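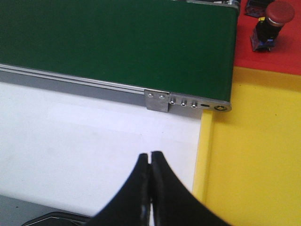
Home Courses Schedule Readings Contact

Nonprofit Communications, Session 4
Working with an outside content partner
Handout prepared by Szu-yu Au

Bring this to class along with your draft brief from last time. The written exercise at the end is due 27/01/2025.

1. Before you contact anyone

Write down what you want people to do after they see your content. "Raise awareness" is too vague to plan around. "Sign up for the October river cleanup" is something a partner can work with. If you have two goals, rank them.

Check who in your organization can approve text and pictures. Slow approval is the most common cause of missed dates in small campaigns. Pick one person and one backup.

2. The brief

Keep it to one page. Include the goal, the audience, the dates, the budget, and anything the partner may not say or show. Attach your style guide if you have one. Leave out the history of the organization unless it is part of the story.

Compare the two briefs in the reader. The Zullurora brief is four pages long and mentions the deadline once, on page three. The Trirnel brief is shorter and puts the dates at the top.

3. Paying for the work

Partners charge in different ways:

- Flat fee. Easy to budget. Agree in advance on the number of revisions.
- Hourly. Ask for a cap in writing.
- Pay what you can. Find out whether the amount is set before or after the work, and who owns the files if you stop early.
- Donated. Still needs a written agreement.

4. Reading the results

Reach is the number of accounts that were shown a post. It says little about what they did next. In the Nonard case, one video reached over 1000 accounts and brought in 30 sign-ups. A plain email went to 489 past donors and brought in more. Chi-keung Shek's notes on the case are in the reader, after the tables. Read the notes first.

Ask for the raw numbers as well as the summary slide, and ask which posts were paid.

5. Exercise

Work in pairs. Daryna Lytvynenko and Chih-ming Fang will take the Peng case; everyone else uses Nonard. Rewrite the brief in 300 words or less, then list three questions you would put to the partner before signing. Send both to Li-hua Cheung as one file.

Next session: consent forms and interviews with clients.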